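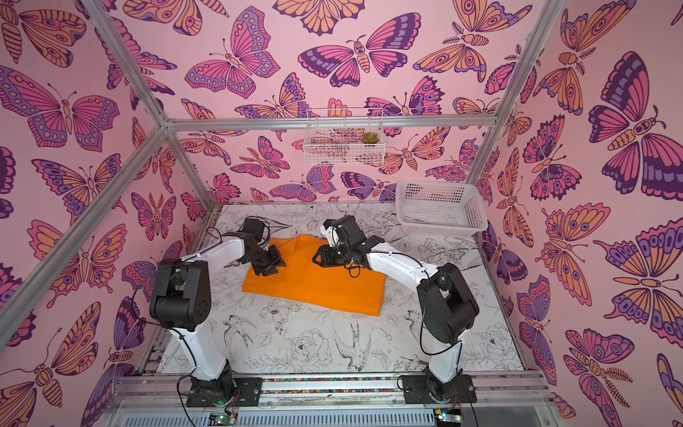
Report on our visit to the Wekel open day

Written by Ernő Vörös, with notes from Emese Pintér

On September 14, 2024 our class went to the open day at Wekel. We were 11 students and our teacher, Mrs Etelka Vida. Our task was to choose one demonstration and to write what we learned from it.

My group chose the demonstration with two robot arms and an orange cloth. The arms stand on one rail, with a patterned tabletop between them. I had expected a big factory machine, but the working area is quite small, and the walls have butterflies on them.

Our guide was Noémi Fülöp. She explained that a cloth is difficult for a robot, because it changes its shape each time it is touched. A metal part has always the same shape, so the program can know where to hold it.
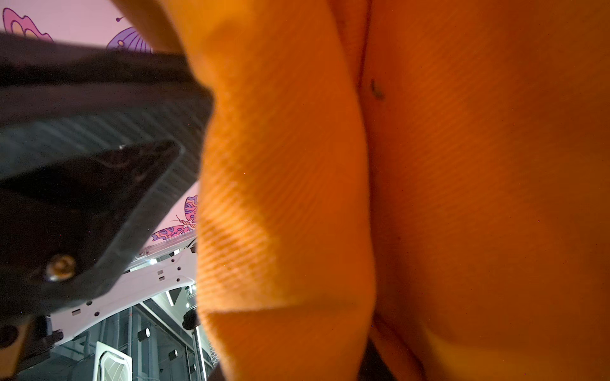 She also told us that a fold can hide the edge of the cloth, and then it is hard to decide where the gripper should close. Emese asked if a thicker cloth would be easier. The answer was that it depends on the gripper, and that very thin cloth is usually the worst.

After this we had 30 minutes for questions. Kevin Agudelo, who writes the programs there, spoke about the work of two arms together. Each arm must keep enough distance from the other, also when only one of them is holding the cloth.

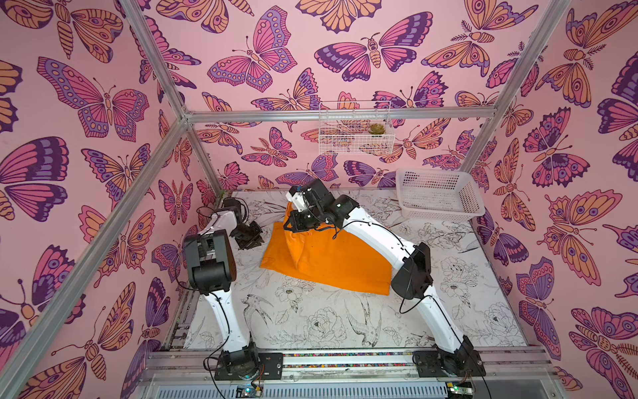 Reading time: 1 minute

What I would do differently: I would prepare my questions before the visit. I forgot to ask how long they need to teach one new movement. Emese will write to Mrs Fülöp, and we will add the answer to our class poster.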